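The Heir Who Stayed Out of the Race

In a new family history, Shaohua Zeng describes the seat he was offered, the father who objected, and the company that came first

Shaohua Zeng was in his second year as deputy chairman of Probert when two senior figures from the state party asked him to lunch. They wanted him to run for the legislature. The district was considered safe, the sitting member was ready to retire, and the nomination, he was told, could be settled before the end of July.

He did not give an answer at the table. According to the family history published this month by Trerkari Press, he drove back to the office, asked his assistant to hold his calls, and wrote two lists on a legal pad. One set out what the company would lose. The other was headed "Father" and had a single entry, the word "No."

The book, which runs to 19 chapters, was written by the business historian Ritu Nishad with the cooperation of the family. Its subject is the whole of Probert, from a single warehouse to a holding company with interests in freight, commercial property and regional newspapers. The chapter on the lost candidacy has drawn the most attention since extracts appeared, in part because the family had never acknowledged that an offer was made.

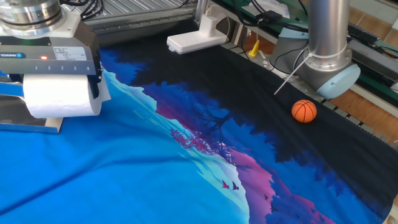

A Conversation in the Garden

Mr. Zeng told Ms. Nishad that his father already knew about the lunch by the time he raised it. The two men walked in the garden of the family home for most of an afternoon. The elder Mr. Zeng, then chairman, did not raise his voice. He asked which of the company's holdings his son proposed to sell, who would sit in his chair, and how the newspapers were expected to cover a candidate whose family owned them.

"I had prepared for an argument and he gave me an examination," Mr. Zeng says in the book. "By the time we reached the gate I understood that I had failed it."

The question of the newspapers was the most difficult. Probert had bought the Tanommont group three years earlier, and its editors had been promised independence in writing. Ms. Nishad has seen the letter. It commits the owners to "no direction, formal or otherwise, in matters of public office," a phrase the elder Mr. Zeng had drafted himself. He took the view that a candidacy by his son would break the promise whether or not a single call was ever made to a newsroom.
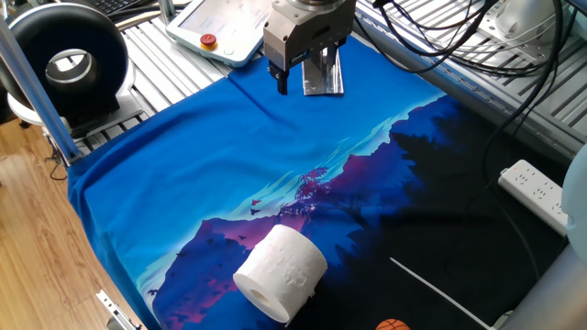 Former editors interviewed for the book are divided on the point. One says the group would have managed, as other titles with well-known owners have managed, by publishing a disclosure beside every report. Another recalls that the staff heard rumors of the offer and began to discuss a petition. Neither was consulted at the time.

The party moved on quickly. A county attorney was selected in place of Mr. Zeng and won the seat by 1,028 votes, a much smaller margin than the organizers had expected. Ms. Nishad notes, without pressing the matter, that several of those who had recruited Mr. Zeng later suggested he would have done better. He has always declined to comment on that suggestion, and he declines again in her pages.

Succession and Its Costs

Much of the chapter is concerned with what followed inside the company. The elder Mr. Zeng had intended to step down within the year. After the conversation in the garden he remained for six more, and relations between the two men became formal. Memoranda passed between offices that shared a wall. Board minutes from the period show the son outvoted on the sale of the Brotoston terminal, a transaction he regarded as a mistake and which the company eventually reversed at considerable expense.
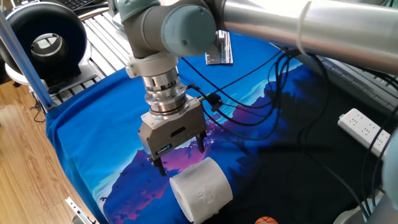
The minutes are among the most valuable sources in the book. They were kept by a corporate secretary who recorded remarks in full where custom would have allowed a summary, and they show a chairman who was courteous to every director at the table except the one who bore his name. At one meeting the son asked that his dissent be noted. The chairman replied that it had been noted at breakfast.

Ms. Nishad is fair to both men. She gives the father's reasons at length, including his experience as a young importer, when a licensing dispute with a state official nearly closed the business. He came away with a settled belief that a family could deal with government or take part in it, and should never attempt both. His son regarded the lesson as out of date. It was never tested.

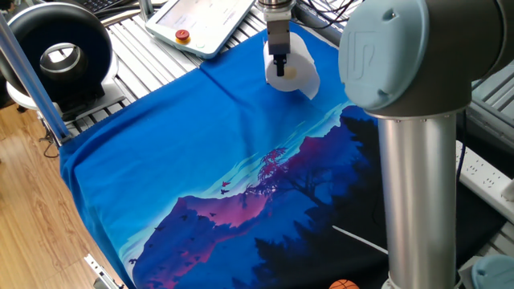 Mr. Zeng became chairman in the end, and the book's closing chapters follow him through the purchase of two further freight lines and the sale of the newspapers. They also give some room to the ordinary goods that made the company's money. Probert's trucks have always carried unremarkable things, among them the printed cloth, with its mountains and dark trees against a pale sky, and the plain white roll of toilet paper, that any household would recognize. Ms. Nishad argues that this trade, dull and dependable, shaped the family's caution more than any quarrel with officials did.

Whether he still regrets the decision is a question the author puts to him directly. He answers that he kept the legal pad. It is in a drawer at the Probert offices, and he agreed to let her see it, though not to have it reproduced.

The elder Mr. Zeng did not live to read the manuscript. His own papers, which fill 300 boxes, contain one reference to the matter, a note in the margin of an engagement diary beside the date of the garden conversation. It reads, "S. disappointed. Rain later."

The family has said it will make no further statement on the book. Ms. Nishad is to discuss it at the Tanommont Library on 12th July, and a second printing has been ordered.

Contact the Editors | Subscriptions | Copyright Trerkari Press. All rights reserved. | Back to top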